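Home | Water | Land | Reports | Contact

4 min read

Holding Water on the Brandwood Bench

The Brandwood recharge basins cover 182 acres on the east side of Gill Wash, above the old Tondix gravel pit. The hydrologist in charge of operations agreed to talk about how the site is run and why the second basin spent most of the winter out of service.

The project takes storm runoff from the wash through a gated side channel. Water passes through a settling pond and then into one of 2 infiltration basins. Rated intake is low by regional standards, and the hydrologist does not expect to raise it.

"The limit is the soil," the hydrologist said. "There is a clay layer under the north end of basin two. Water goes down, meets the clay, and spreads sideways. We see it in the shallow wells before we see anything in the deep ones."

The network has 4 monitoring wells. Two are screened above the clay and two below it. Levels are logged every hour and downloaded on the first Monday of the month. Last year's credited recharge was 2,263 acre-feet, calculated as metered inflow minus evaporation and water still standing in the basins.

Asked about the meter, the hydrologist said it was replaced in January after the old one began reading high at low flow.

"We compared it with hand measurements at the flume. At high flow the two agreed. Below half a foot of depth they did not, so we threw out the low readings and used the flume rating for those days."

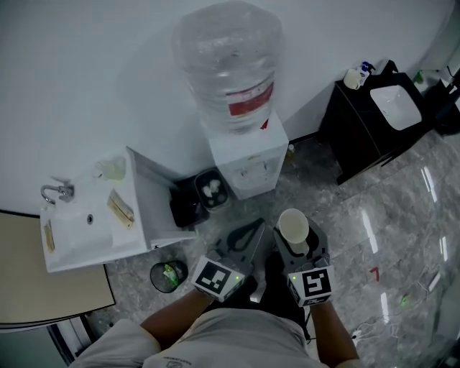 Basin two was taken down for scraping. Fine sediment forms a crust on the floor, and infiltration drops with each fill. The crew lets the floor dry until it cracks, removes the top two inches, and rips the surface along the contour. The contractor, Zodura, wanted to rip deeper. The hydrologist refused.

"If you rip deep, the fines fall into the cracks and you have moved the problem down to where a blade can't reach it."

The scraped material is stockpiled at the Tondix pit. Some may go into the berm on the downstream side, depending on compaction tests.

Neighbors along Gill Wash have asked whether the project reduces flow to the cottonwoods downstream. The diversion gate stays closed until the wash passes a set stage, and base flow is left alone. The hydrologist would not claim a benefit to the trees.

"The shallow wells come up after a fill and go back down in a few weeks. Whether the roots use any of that, I have no data. It would take a separate study."

The next work item is a longer settling pond, which is in design.

Comments (3)

washrider: Does evaporation include the settling pond or only the basins?

eastbench_well: Our well is half a mile south and has not moved either way. Would like to see the logger data posted.

p.dry: Agree on shallow ripping. We went deep at a site I worked on and lost a third of the rate in two seasons.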